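El taller Trultthorpe compara pinzas de mano para prendas pequeñas

Redacción. Marzo de 2025

Quien haya intentado alguna vez que una máquina recoja la colada sabe que lo difícil empieza con las prendas pequeñas. Una camisa tiene cuello, costuras largas y botones que ayudan a orientarse; un calcetín se arruga, se da la vuelta y se esconde debajo de sí mismo con una facilidad que desespera al más paciente. A esa tarea tan doméstica lleva dedicado el taller Trultthorpe buena parte del curso, y este mes ha querido contarnos cómo va su comparación de pinzas, un trabajo menudo y bastante simpático que merece la pena seguir de cerca.

El proyecto se llama Flakilia y su propósito es sencillo de explicar, aunque luego tenga su miga: una persona maneja dos pinzas, una en cada mano, y repite sobre una mesa los gestos que más adelante deberá aprender un brazo automático. Lo que se compara son los dedos, es decir, la parte que toca la tela, y para ello el equipo ha preparado 16 combinaciones de forma y recubrimiento.

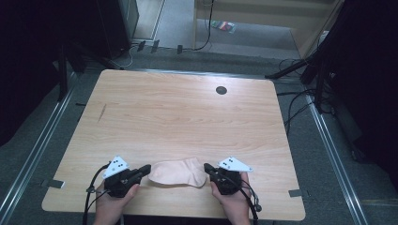

La elección de las prendas dio para más de una conversación en el taller, porque cada cual tenía su candidata favorita (hubo quien defendió los guantes de lana con verdadero entusiasmo). Al final ganaron los calcetines, que son baratos, se parecen lo suficiente entre sí y obligan a trabajar con las dos manos a la vez. El ejercicio básico parte de la prenda tendida sobre la mesa, como el tobillero rosa pálido, con una pinza frente a cada extremo, y desde ahí hay que cogerla, levantarla y volver a dejarla estirada. Las placas blancas con puntos negros que van montadas encima de cada pinza sirven para seguir la posición y el giro de la herramienta durante todo el movimiento, de manera que después se pueda comparar un intento con otro sin depender de la memoria de quien lo hizo. En total se han previsto 205 intentos, repartidos en sesiones de 15 minutos para que las muñecas no acusen el cansancio.

Casimiro Calvo, responsable de las pruebas, nos atendió con mucha amabilidad y con una bolsa de calcetines en la mano. «La gente se imagina que lo importante es apretar fuerte, y con la tela fina pasa que, si aprietas mucho, arrastras también la capa de debajo», nos explicó. Él prefiere un dedo algo blando, que ceda al llegar a la mesa y deje que la tela suba sola entre las dos puntas, aunque reconoce que ese tipo de recubrimiento hay que vigilarlo y cambiarlo más a menudo. En la otra orilla están quienes confían en el plástico desnudo, más duradero y más fácil de limpiar, pero bastante más torpe con los tejidos resbaladizos. La discusión, según nos cuentan, sigue viva a la hora del café.
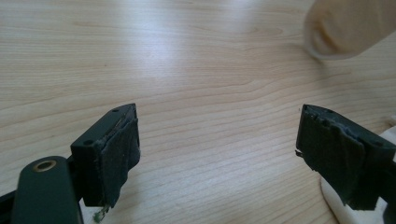

¿Por qué se hacen las pruebas con pinzas de mano y no directamente con un brazo?

Porque resulta más rápido y más barato. Cambiar los dedos de una pinza de mano lleva poco tiempo, la persona corrige el gesto sobre la marcha y el brazo queda reservado para las combinaciones que hayan dado mejor resultado.

De momento van completados 135 de los intentos previstos, y el equipo se resiste a dar un ganador. Sí adelantan que los dedos estrechos se manejan mejor cuando hay que separar dos telas finas, y que los anchos se agradecen a la hora de alisar. También han aprendido a cuidar los cables, que al girar la muñeca pueden tirar de la herramienta en el momento menos oportuno, y ya están estudiando un recorrido más cómodo por el antebrazo para la siguiente serie.
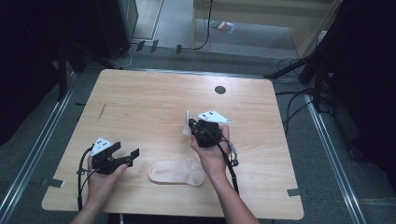

Próximos pasos

Las combinaciones mejor situadas pasarán al brazo Aydoğan, que el taller tiene instalado en su nave de Tirnitz, y allí se repetirá el mismo ejercicio con las mismas prendas. El informe completo se presentará en noviembre, con una jornada de puertas abiertas en la que el público podrá coger las pinzas y probar suerte. Calvo anima a los visitantes a traer de casa algún calcetín desparejado, que en Trultthorpe siempre vienen bien.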